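Review: the Drustby Two-Finger Gripper, and whether it's worth the budget line

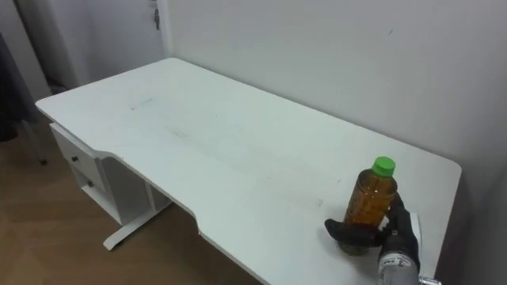 Yu-ting Huang wrote to ask why anyone would spend the money on a gripper before settling the desk, the spares and the training time, as those were what sank the budget at Histen. Fair point, and I'll come to all of it, but I'm going to start with the gripper anyway because I love it!

We bought the Drustby in July for £2,000, which was the biggest single thing on our list after the arm. I'd gone back and forth between it and the Dudura for weeks (the Dudura is cheaper and comes in a nicer case, I'll give it that). What swung it was the fingers. They're black and have just enough give that you can ask them to take hold of an ordinary drinks bottle, the clear plastic sort with a screw cap, and not wince. Most of our jobs are bottles, jars and tubs, so that matters far more to me than how much weight it can lift.

Fitting took one morning. The instructions are short and a bit stiff to read, but the bolts were all in the bag and the cable was long enough — after our last purchase I could have cheered. The software is plain and quick. You set how hard it squeezes with a slider and save it under whatever name you like.

Now the money. Finger pads wear out, and a set costs £80. I'd budget for 2 sets in the first year and order them with the gripper, as ours took 17 days to arrive when we left it late. Put down something for your own hours too. I forgot to, and it showed.

As for the desk, please don't blow your budget there. A plain white one with a couple of drawers underneath does the job, and scuffs on the top are no bother at all. Do measure it first, though, and look at the shape of the front edge as well as the length. If it steps in and out, your reach plan needs to know about it.

Grumbles? The carry case is flimsy, and the Drustby help line shuts at 4pm, just when I tend to get stuck. Ho sells the same gripper with a longer warranty, so ask them for a quote before you sign anything.

Would I buy it again? Yes, and I've already asked for a second in next year's plan — wish me luck!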